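What I Make of the Robotics Club After One Term

My son joined the robotics club at Lindlow in the fall and I have been a grump about it ever since. I'm writing this mostly because two other parents asked me whether they should sign their kids up, and my answer in the parking lot came out longer and crankier than either of them wanted.

Some background. The club meets at 4:15 in the afternoon and runs until the adults get hungry. There are 11 kids. Fees are $70 a term, a fair price for after-school care and a steep one for what the flyer promised. The flyer said the students would be "teaching robots to think." I kept it. It's on the side of our fridge, under a magnet, and I read it whenever I need to feel annoyed.

The project for this term is a tidy-up task for the Amulham student challenge, where every team's policy gets the same kind of job: pick up a cup, put it where it belongs, leave everything else alone. The teams don't program the motions. They collect demonstrations with hand-held grippers, feed those to a learning model, and then somebody else's robot arm tries to copy what the kids did. Ruaridh McIver, who runs the club, explained this to the parents with a slide deck called Grultach. That's the name of the team. I asked what it meant and was told it was voted on.

My first complaint is about how much of this is plain repetition. The kids pick up a cup. They put the cup down. They write a line in the log. They pick up the cup. Ruaridh set a target of 3,000 demonstrations before the deadline in May, and by the middle of the term the team had 700 they were willing to keep. My son came home and told me he had "done robotics" for two hours. I asked him to describe it and he mimed squeezing a pair of tongs.

I did some work in a warehouse when I was younger and I know what it looks like when a person is being used as the front end of a machine. So that was my mood when I finally agreed to sit through a whole session.

It was more interesting than I expected, and I resent that a little. Most of the arguing was about the cups. One kid wanted all the easy ones, upright with clear space around them. Another said the challenge judges would never be that nice and they should be doing tilted ones, ones close to other stuff, ones on a cloth with a busy print. They went back and forth for a good ten minutes. Mārtiņš Toom, a college student who helps out, let them fight and then asked each side what they would expect the model to do if it had only ever seen the other side's data. Then they stopped and thought about it, which is more than I get at dinner.

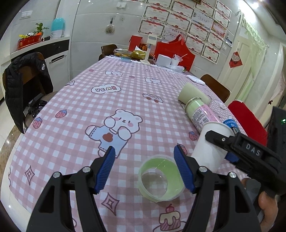 Does a kid learn any programming in a club like this?

Very little in the first term, going by ours. The training code came ready-made, and the kids changed a few settings and waited.

I put that to Ruaridh and he didn't dodge it. He said the code is the part they can pick up anywhere, and that he would sooner have them get suspicious about data. Fine. But then put that on the flyer. "Your child will become suspicious about data" is a club I would have signed up for on the spot.

My second complaint is the log. Every demonstration is supposed to get a line: who did it, which object, whether it was good, and a comment. I read back through a few pages while I waited. The early ones are careful. "Squeezed too hard." "Let go before it was down." "My elbow." After that you get page after page of "good," then "gd," then a check mark, then a long line drawn straight down the column. I have seen grown men fill in a safety checklist the same way. If the lesson is supposed to be about data quality, the log is where the lesson is, and no adult had looked at it in weeks. I said so. To his credit, Mārtiņš took the binder home and came back with a stack of entries he wanted the kids to go through again, with the recordings open next to the page. They threw out a fair number. There was real grief over it.

Third, and this is the one I can't get past, is what happens when the model fails. Their first trained version was sent off for a trial run on the arm and the video that came back was pretty bad. It went for the cup, stopped well short, closed on air, and carried the air very carefully to the other end of the table. The kids laughed until they cried. Then Ruaridh said "it needs more data" and everybody went back to collecting.

Maybe it does need more data. I don't know enough to say it doesn't. But that answer fits every failure, and I'd like to hear someone in the room ask how they would know if it was wrong. My son had a guess - he thought it closed early because half the team squeezes early to save time - and that seemed to me like a thing you could check in an afternoon. Sort the runs by who did them, train on the slow kids only, see if it still grabs air. I'm told it's "on the list." The list is on a whiteboard and has been there since before the winter break.

The Serrano team, who we met at the practice day, do it differently. They collect a lot less and they spend every other session just watching their own recordings and picking them apart. Their model also grabbed air, for what it's worth. It did so at a different point in the table, and one of their girls could tell you why she thought so, with her reasons in order. I was impressed by her. I was not impressed by the robot.

So here is what I told the two parents, cleaned up a bit. Your kid will be bored for part of every session. They won't come out able to build a robot, and if they say they can, ask to see it. They'll have to agree with other kids on what counts as a good attempt, and they'll do that badly, then a bit less badly. They'll eat a lot of snacks. If yours needs something to be moving and beeping to stay interested, try the soccer-bot club across town, and bring earplugs.

We have signed up for another term. My son asked, and he asked without me bringing it up first. I've told him I want one thing out of it, and that's for him to run his early-squeeze test, whether or not it ever gets to the top of that whiteboard. He has started a list of who is a fast squeezer and who isn't. He put himself down as fast.

I also asked Ruaridh to change the flyer. He said they had already printed the spring ones.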